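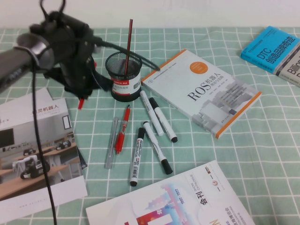 Mesh pen holder and white book on the mint-green check.

Home > Outdoor > Notice Boards > Trastell

Trastell Outdoor Notice Board
Trastell 2 (two doors): $349
Trastell 3 (three doors): $610
Made by Pakstead in Mamitz. Usually ships within the month.

Every village has a website now, and every village still has a person who walks past the post office to find out when the road is being closed. The Trastell is for that person. It is a weatherproof notice board with locking doors and a small roof, and it holds paper up where people can read it. It does not need a password, although it does need a key, and we will come to the key.

We have been making the Trastell in much the same shape since our old board, the one with the sliding glass, was retired after too many complaints about fingers. The new one opens on hinges. If you owned the old one, you will find the new one dull in comparison, and you will have the use of both hands.

What you get

The cabinet is powder-coated aluminum with a pitched top, so that rain runs off the back and down the neck of nobody in particular. The doors are clear polycarbonate. We used to offer glass and still get asked for it, mostly by towns with a historic main street and no ball field. We don't sell it anymore.

Inside is a cork-and-rubber backing that takes pins, closes up after them, and comes in gray or a green that the catalog calls Meadow. Meadow is darker than you think it will be. Ask for a swatch. If you would like the backing in magnetic steel instead, say so when you order, and remember that you will then be buying magnets for the rest of your life. They go missing at about the same rate as teaspoons.

A rail along the inside top takes a header strip with the name of your village, parish, block association, lake or cul-de-sac. Lettering is included. Please check the spelling before you send it to us, and then have a person who has lived there longer than you check it again. We cut what we are given. There is a community not far from Mamitz whose board has been welcoming people to the wrong place for years, and they have decided they like it.

Choosing between the 2 and the 3

The Trastell 2 has two doors, one key and a single shared backing behind both. It suits most villages. You put the official notices behind the left door and everything else behind the right, and within a week there is a lost cat behind the left.

The Trastell 3 has three doors and three separate compartments, each with its own lock. Customers buy it for one of two reasons. The first is that they have a great deal to announce. The second is that there are groups in the village who should not be sharing a key. We don't ask which. We will mention that the compartments are all the same size, that we have measured them, and that you are welcome to show this page to anyone who believes theirs is smaller.

If you are torn between them, buy the 2. It is easier to get off the truck, it looks better on a short wall, and a crowded board gets read more closely than one with a lot of cork showing. We realize this is poor salesmanship.

The lock

All Trastells are fitted with the Milošević cam lock, which is a plain, stubborn piece of hardware with a dust cover and a key you can work in gloves. It turns a quarter of the way and stops. If yours turns further than that, something is loose and you should write to us.

Two keys come with each lock. Please take them off the ring. Boards leave here with both keys on one ring, for shipping, and a surprising number of them stay that way until the ring goes through the laundry or moves to Florida with a former resident. Give one to the person who runs the board and put the other one somewhere a second person knows about. "Somewhere safe" is not a location.

Replacement keys can be ordered by the number stamped on the lock face. The number is also on your invoice, which we find is generally kept inside the locked board.

Putting it up

The Trastell goes on a wall or on posts. Wall brackets are in the box. Posts are sold separately, in pairs for the 2 and in threes for the 3, and they go into the ground in concrete like any fence post.

A few things customers have taught us over the years:

Face it away from the afternoon sun if you have the choice. Inkjet flyers fade, and the red goes first, so a warning notice turns into a pleasant suggestion over the course of a summer.

Hang it so the middle of the board is at the eye level of your shorter readers. The tall can stoop. Think about wheelchairs and strollers as well, and about what people will be standing in while they read. A board over a flower bed soon has no flower bed.

Leave room for the doors. They swing out to the side, and they swing out all the way. We have had one returned as faulty because it opened into a drainpipe.

Ask who owns the wall. This takes longer than the drilling.

If the board is going on posts beside a road, ask your town or county where it may stand before you dig. Rules differ from place to place and we don't know yours.

Looking after it

Wipe the doors with a soft cloth and soapy water. No ammonia sprays and no scouring pads, please, however bad the bird situation is. A light scratch can be rubbed down with plastic polish from an auto parts store. A deep one is there for good, and new doors are easy to fit with a screwdriver.

There are small vents along the bottom edge of the cabinet. They let damp air out and should be left open. People stuff them with foam to keep spiders out, and then write to say that the inside has fogged up. A spider or two does no harm and seems to keep down the moths.

Put a drop of light oil in the lock before winter. November is a good time, when you are taking down the harvest supper poster anyway.

Take things down. We can sell you the cork, but we can't do this part for you. Some boards have a rule that every notice gets a date in the corner and comes down a month later. Others rely on the decency of the people who pin things up, and those boards are still advertising a yard sale from before the bridge was rebuilt.

Extras

Solar light bar. Clips under the roof and comes on at dusk. It is bright enough to read by and not bright enough to upset the house across the street, with the usual exceptions.

Leaflet box. Hangs off the right-hand side and holds folded maps or a newsletter. It has a lid. Check it now and then, as people take the lid to be an invitation to leave coffee cups.

Header strips. Extra strips for seasonal use or a change of name. Same lettering, same advice about spelling.

Pin pack. Flat-headed steel pins that won't rust and stain the paper. The ones with round colored heads look cheerful, but they hit the doors when you close them.

Prices for extras are on the order form.

Questions we get

Can we have it in wood?
No. We made wooden ones once. They were handsome and they came back.

Does it come assembled?
The cabinet does. The roof is packed separately and goes on with the screws in the bag marked ROOF. The bag marked SPARE really is spare, so please don't worry when it is left over.

Will it stop people from taping things to the outside?
No board will. Polycarbonate does let go of tape fairly well if you peel it the same day. A line on the header strip saying how to get something put up inside will help more than a line forbidding it.

We already have a website. Do we need a board as well?
You might not. Try this first: print the home page, tape it in the window of the busiest building in the village, and see whether anyone stops. If they do, you can order from us and take the tape down. The two get along well enough when the board carries the website address in large type and the website has a line saying where the board is. Keep the address short. People will be copying it onto the back of a hand.

Can you print our notices for us?
We only make the part that goes around them.

Ordering

Fill in the order form with the model, backing color, mounting and header wording. Give us a delivery address where someone will be in before noon, as the carrier makes its Pakstead deliveries in the morning and will not leave a crate on a village green. You will need a second person to lift the Trastell 2, and a third would be useful for the Trastell 3.

If a board arrives dented, photograph the crate before you unpack it any further and send the picture along with your order number. Plain boards can be returned unused for a refund, less shipping. Anything with lettering on it is yours, including the misspelled ones.

See also: Post kits – Replacement doors – Bench plaques – Trail map cases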